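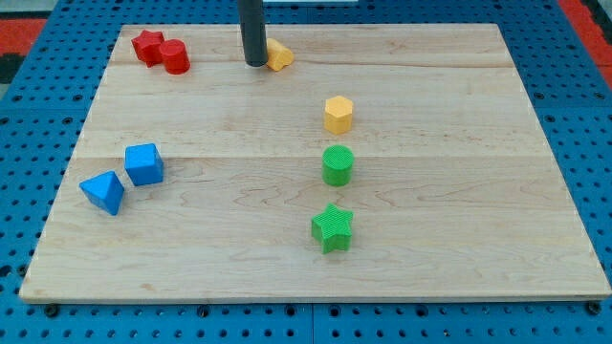
Shape blocks on the maple-colored board, blue pegboard underneath.

**February, notebook, capacity payments again**

Read the Lurska consultation twice, once on the train and once with a pencil. Still don't believe the headline. They say the new storage tender will "secure" 900 MW for evening peaks by paying batteries to be available. Available for how long? The main text never says. It's in annex C, in a table footnote: two hours.

So a two-hour battery gets credited at nearly full value against a peak that, on their own chart, runs from before five until after nine. I would like to see the arithmetic. There is a de-rating factor, and it is 80 percent for everything, which looks to me like a number someone picked at the end of a meeting.

Reran our small dispatch model with the tender volume added. Settings as last time, winter demand profile, no imports, Trirnell gas plant in.

- Case A, Trirnell stays open: peak covered every evening. Batteries hardly matter.
- Case B, Trirnell closes as announced: covered until a bit after seven, then short. Worst evening is short by 248 MW.
- Case C, Trirnell closes, batteries held back for the second half of the peak: same shortage, earlier.

B and C are the ones to argue about. The consultation only shows something like A and then talks as though it had shown B. I went back through the annexes to check I was being fair and I think I am. Their "security case" has Trirnell running in it. Page 31, second line of the assumptions box.

Caveats on our side, before anyone else finds them:

The demand profile is old. It has no heat pumps in it to speak of, so it probably flatters their plan. It also has no demand response, which cuts the other way. I don't have a decent source for either. The Mapplebeck trial numbers are all from households that signed up for a trial, and I wouldn't scale those to a street, let alone a region.

The "no imports" setting is harsh. Put in half the cable and case B clears on all but the worst few evenings. But still air here tends to mean still air over there too, and I'm not going to assume a full cable on the one night everyone wants it.

Cost. The paper gives a clearing price and multiplies it by 830 MW. Not 900. Can't find where the other 70 went. Could be projects already under contract, could be a typo that got copied into three tables. Sent a query to the published address and got the automatic reply. If it's a mistake, the total is too low and so is the bill impact, though not by enough to make a headline.

Then the Nernance report, which everybody is now quoting as independent support. It uses the same model, run by the same consultancy, with the same gas plant in it. Two documents agreeing because they share a spreadsheet is one document. Someone should write that on the whiteboard.

I'm not against the batteries — they're good at what they do, and the fast frequency part of the tender looks sensible and fairly cheap. My trouble is with paying for two hours and calling it an evening.

To do:

- rerun B with four-hour units at the same total power, see what the gap does
- find a newer demand profile, ask the grid people again
- try de-rating at 40 and 60, flat, just to see the slope
- check whether the Trirnell closure date is in the license or only in the press release
- chase the 830 query if there's no answer by the end of the month

Model files are in the shared folder under storage_tender. Don't use the copy marked v2, the ramp limits are wrong in it.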